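HOME STORAGE AND SMALL GOODS, UNIT 4
Handout: Containers, handles and racks
R. Tsoukalas, Grikomcombe evening program, October

Read before the bench session. Bring the Unit 3 worksheet and a ruler marked in millimeters.

1. Closed storage

A closed container is specified by its opening face, its handle and the clearance it needs in front. Depth is the dimension most often left out. A drawer box set at the back of a work surface has to be pulled forward into space that is already in use, so clearance is recorded from the handle outward and never from the front panel.

Handle types used in this course:
U-shaped (bow) handle: two fixing points, open grip. May be mounted vertically or horizontally. Record the orientation.
Knob: one fixing point. Can rotate if the screw loosens.
Side handle on a flat case: projects past the body and is included in the overall length. 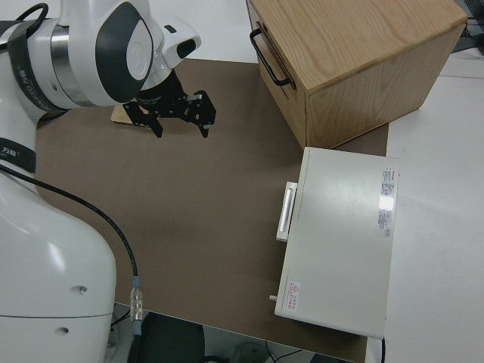
Wood and metal units are entered on separate lines of the worksheet. For wood, note the grain direction on the top surface. For metal, note whether the unit is stored flat or on edge. Do not stack metal on unfinished oak without a felt pad.

2. Open storage

Open containers are grouped by wall type: wire frame with fabric sides, woven, and solid. Fabric sides carry no load. Anything placed above the rim level is carried by the frame or by an inserted board, and the board must be checked for rocking before use. Woven baskets suit produce with a dry outer surface, such as corn on the cob, squash and onions. Line the basket for anything that drips.

3. Racks and stands

A peg rack holds plates on edge. Slot width is measured between pegs at rail height. Plates of one diameter can share a rack in any order; with mixed diameters, the largest goes to the rear. Enter plates by slot, rear to front, with color. 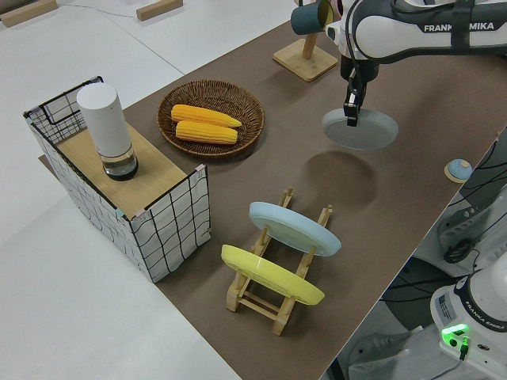 A mug tree is loaded from alternate sides to keep the weight over the base. Square bases are measured across the flat, round bases across the diameter. Record post height separately from base thickness.

4. Worksheet

Complete Table 4 for any six items. Columns: item, material, opening or support type, handle, footprint, clearance. Leave blank any column that does not apply.

Reading: Hettiarachchi, course reader, pp. 68 to 101. Skip the section on wall fixings, covered in Unit 6.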